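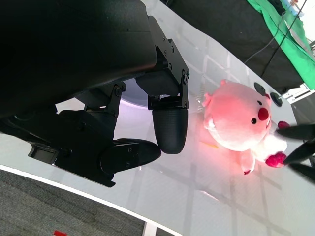
Prekimon Help Desk
Plush and Soft Toys > Care and Repairs
Subject: Pink Dudutico went lumpy after a wash, white tuft all matted
Opened by: Danang Tjoa
Opened: Saturday, May 7, 2022
Status: Solved by customer

Hi there! I have the pink Dudutico, the round one with the red nose that my kid says is a pig and my wife says is a beaver (please settle this for us if you can, it comes up at dinner). We've had it 18 months and it goes everywhere, so it finally got grimy enough that I put it through the wash. Big mistake, or at least I did something wrong, because now the stuffing has bunched up on one side and it won't sit. It just rolls over onto its back. And the white fluffy bit below the head has gone into these hard little points, like a paintbrush somebody forgot to rinse.

What I did: pillowcase with a knot in it, cold cycle, regular liquid detergent, then the dryer on low for 80 minutes. The care tag is long gone, I cut it off the first week when it was scratching my daughter's chin. Is this fixable? I'd rather not buy a new one, she'd know in a second.

Reply from Leblanc, Prekimon support

Hello Danang, thank you for writing in. Lumps after a machine wash are nearly always stuffing that's still damp in the middle. Please press hard on the body over a paper towel and let us know if any moisture comes through. Please don't use any more heat for now. For the tuft, try a soft toothbrush, dry, working from the tips back toward the fabric. Could you also tell us if the pink has run into the white patch on the side?

Update from Danang

OK, did the paper towel thing and yes, it was damp! I really leaned on it too. The outside felt completely dry so I never would have guessed. I've got it propped over the heating vent (vent is off, don't worry, it's just the only spot the dog can't reach) and I'm turning it whenever I walk past.

White patch looks fine to me, no pink in it. I checked it by the window and then again under the kitchen light because I didn't trust myself.

Toothbrush is sort of working. The tips came apart nicely but down near the fabric it's still stiff, and I stopped because some fuzz was coming away in the bristles. Is that normal or am I making it bald?

Also, the ear on one side is folded and wants to stay folded. Minor thing.

Reply from Leblanc, Prekimon support

A little loose fuzz is expected. Stiffness close to the fabric sounds like leftover detergent. Dampen a washcloth with plain cool water, dab the tuft, blot it, then brush again once dry. Once the body is dry right through, hold it between both palms and roll it firmly, as you would dough, then pull the clump apart through the fabric with your fingertips. The ear can be pinned flat with a clothespin overnight, with a bit of cloth under the pin.

Update from Danang

Right, progress report. It took 2 days before the paper towel came up clean, way longer than I figured. Then I did the dough rolling in front of the TV and wow, you can feel the clump let go! It was all packed down by one foot. I kept pinching and dragging little bits of it up toward the head and by the end of the show it was pretty much round again. It sits up now if I give it a small squash on the bottom first.

Washcloth fixed the tuft. It was soap for sure, I could smell it as soon as the water went on. I had to do it again the next morning because I missed the underside, but it's fluffy now, maybe a bit thinner than before.

Ear is still a tiny bit bent. We're calling it character.

Things I'd do differently, in case anyone else lands on this page: way less detergent, an extra rinse, and skip the dryer. I'd spot clean the paws and leave the rest alone if I could get away with it. And start early in the week, so it's dry in time for a weekend at Grandma's. We had to go without it and bedtime was rough.

You can close this one. My daughter says thank you, and she still says pig.

Reply from Leblanc, Prekimon support

Glad to hear it, Danang. I've asked the Grorkanmont office about the pig or beaver question and will add a note if they answer. Closing the ticket now.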